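Dinton Tender and Registration Tracker for Diagnostic Device Suppliers

Product code DT-161
Supplied by Sudura Market Information

Overview

The Dinton tracker is a subscription service for companies that sell diagnostic and monitoring equipment to public hospitals in South East Asia. It brings together open tenders, pending product registrations and published award prices in one searchable list. Subscribers use it to see which hospitals are buying, what the last contract was worth and when the next round is due to open.

Entries are gathered from hospital and ministry notices, checked by our own readers and put into English. Each entry keeps a link to the notice in its original language.

What is covered

Patient monitors, infusion pumps, ultrasound, bench analysers and their consumables
Tender notices with a contract value above 1000 US dollars
Registration status by product class
Award notices, with the winning bidder where the buyer has published it
Changes to closing dates

Dental equipment and hospital furniture are not covered. Imaging equipment other than ultrasound is sold separately under the Gollmont tracker.

Licences

Single user: one named person, web access only
Team: up to 12 named people, web access and weekly spreadsheet
Site: any number of people at one address, with data feed

All licences run for a year from the day the account is opened. A team licence can be moved up to a site licence part way through and the unused months are credited. Exports are limited to 125 entries at a time on the single user licence.

Support

Questions about entries go to Orathai Rattanakul, who runs the reading desk. Accounts and invoices are handled by Dwynwen Bowen. Please quote your licence number. If an entry looks wrong, use the report button beside it so that the desk can see which notice you mean. 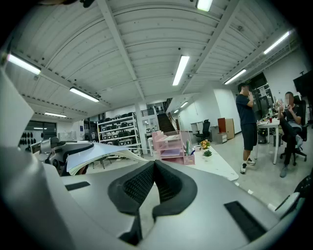

Searches can be narrowed by product class, buyer, country and closing date, and saved under a name of your choice. Parts and accessories have their own class, separate from complete devices, and many tenders list them only by a short physical description. For these the free text box works best with plain words for colour, shape and surface: "black textured pad, mesh surface, raised rim" will bring up more than a maker's part number. Saved searches can be set to send an email daily or weekly.

Delivery and updates

The web list is updated every working day. The weekly spreadsheet goes out by email to team subscribers. The data feed is in CSV or JSON, and a field guide is sent with the login details. Class names were revised in May, and older saved searches may need to be set up again.

Prices are on request. Trial access is open to companies that have not subscribed before.

Page last revised 29/07/2020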